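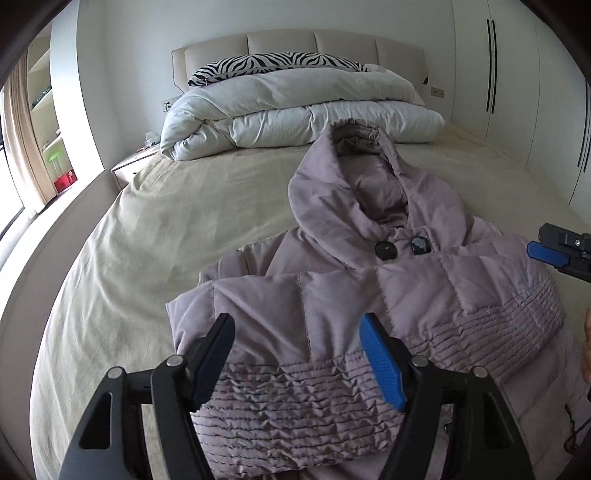 Fig. 1. Quilted jacket, face up on a bed, between gripper fingers.

Courses > Work and Automation > Unit 4 > Handout: Housekeeping

Read before the seminar. Bring the Perance case as well, even if you didn't like it.

The case for this unit is Sundasora, which runs serviced apartments and launders, folds and hangs whatever the guests leave behind. It has 116 apartments and 55 people on the housekeeping payroll. The planning slides call them "the manual layer." Aurora Carvalho, who has been in the manual layer for most of her working life, asked us to keep the phrase in the handout so that you could enjoy it too.

Start with the garment. A towel is a rectangle and behaves like one. A jacket has a hood, a lining, buttons, and in Fig. 1 a thin drawstring with a toggle, plus quilting that changes to tight gathered pleats lower down. Management's first task list had one line for all of this: "Fold outerwear." Bhupendra Sengar rewrote it after a morning with the housekeepers and ran out of page.

Points for discussion

1. Where did the skill go? Before the trial, knowing where to take hold of a garment was called experience and paid as nothing in particular. Once it had to be taught to a gripper it became "process knowledge" and got a budget.

2. Who does the leftovers? At Sundasora the bed is still made by hand, and so is anything with a zipper that sticks. The job title changed to Room Systems Associate. The pay band did not change, although there is a new lanyard.

3. Pace. Jaime Vilela's log lists 487 stoppages in January, each cleared by a person who was also expected to finish a room. The quarterly report files these under "autonomous operation, assisted."

4. Consultation. There were 2 meetings. The second announced what had been decided at the first, to which the housekeepers had not been invited.

Written work: one page on point 2 or 3, to Salvador Paiva by 5 p.m. Please don't use the word "empower." He marks it in red and then reads it aloud.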